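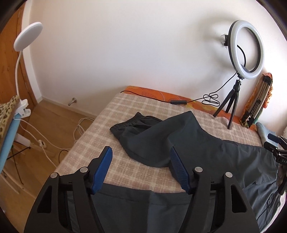 Tindall cuffed pants, dark charcoal green: review after a month

I bought these in March to replace a pair of sweatpants that had gone through at the knee. I wear them around the house, on the bus and for short walks, so that is what this review covers. I have not run in them and don't plan to.

Color

The store page calls the color "forest." I would call it charcoal with some green in it. Under the bedroom light some of the folds go blue-gray and a little shiny. If you want a green you can see from across a room, order something else. Katherine Correa has the same pants in black, and side by side in the evening we mixed them up.

Fit

I took my usual size and the waist is right. The legs are on the long side, but the elastic at the ankle holds the extra length up, so I left them alone. The gathers are tight. For the first week they left a mark on my skin by bedtime, and after a few washes that stopped. People with wide calves may want to try a pair on first.

Washing

I wash them cold, inside out, and hang them up. They have not shrunk. They do come off the line creased, and the creases stay if you leave the pants in the basket. I spread them flat on the bed, pull the legs straight, smooth them by hand and fold them in half lengthwise. They take up less room in the drawer than my old ones did. I tried ironing once on low and it made the shiny look worse, so I quit that.

The stitching has held everywhere except for one loose thread inside the waist. I cut it off and it hasn't run.

Compared with the Braveo pair

My brother-in-law Derek Sugden likes the Braveo ones, which cost $19 on sale. I borrowed a pair for a weekend. They are softer, but the cuffs had gone slack and the knees bagged out by Sunday. The Tindall pants were $30 and keep their shape better.

Good: ankle cuffs stay put, wash well, decent length.
Bad: creases easily, color is darker than advertised, cuffs tight at first.

I would buy them again at $30, probably in black.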